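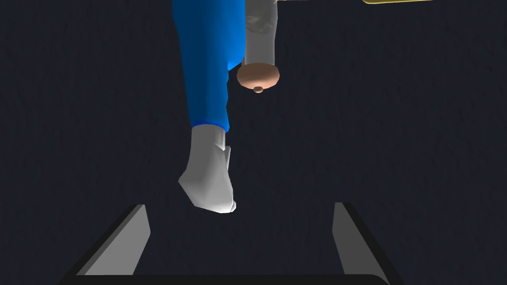 In the simulator: the view past the two gripper fingers, with a simulated figure's blue trouser leg and white shoe hanging above the gap.

SHARED WORKSHOP GROUP OPENS UP ITS HOME-BUILT ROBOT ARM PROJECT

Testville, 14 February 2019 – A small group of hobby builders at the Testville shared workshop is putting the plans and the practice software for its robot arm online, free for anyone who wants to try building one at home. The arm is called Imon, and it has been taking over one end of the long bench for most of the winter!

Imon is a tabletop arm with a two-finger gripper, made from parts that a patient person can cut, print or order by mail. The current version has six joints and 66 printed parts, and the group has written up every one of them, including the brackets that had to be drawn again after the first set cracked.

What the builders are most excited about is the simulator. Called Wolde, it runs on an ordinary laptop and lets you drive a virtual gripper before you have bought a single motor. The view comes from just behind the fingers, so you learn to judge distance the way you would with a small camera mounted on the wrist. There's a plain dark backdrop and a simple jointless-looking hand on the practice figure, and none of it is fancy, but it loads fast and it runs on old machines (we tried some very old machines).

"I spent two weeks thinking my wiring was bad, and the whole time I had the gripper angle backwards," said Malathi Krishnan, who wrote most of Wolde. "Once I could look past the fingers on a screen and move things slowly, I found it in an evening. I'd love for somebody else to get that evening without the two weeks."

Nelu Matei designed the gripper and cut the first pair of fingers by hand. The drawings now online are for the second pair, with beveled tips and a wider opening. He is already sketching a third – softer pads, same mounting holes – and would like to hear from anyone who has worked with silicone molds.

The control board, Barumen, was put together by Kieran Dunmore on a kitchen table and then moved to the workshop when it outgrew the kitchen. It can be soldered with a basic iron. The build notes list the spots where a beginner is likely to bridge two pins, with close-up drawings and a fix for each.

Builders are welcome to change anything they like. Kipchumba Simiyu is collecting changes and bug reports, and he's especially keen on reports from people who got stuck, since the notes on calibrating the shoulder joint still need work.

The group will hold an open build weekend at the workshop in May. Bring a laptop if you have one. Imon will be on the bench with its covers off, and Wolde will be set up for visitors of any age to try. Entry is free, and soldering irons can be borrowed.

Press contact: Tincuța Anghel, Imon project, Testville shared workshop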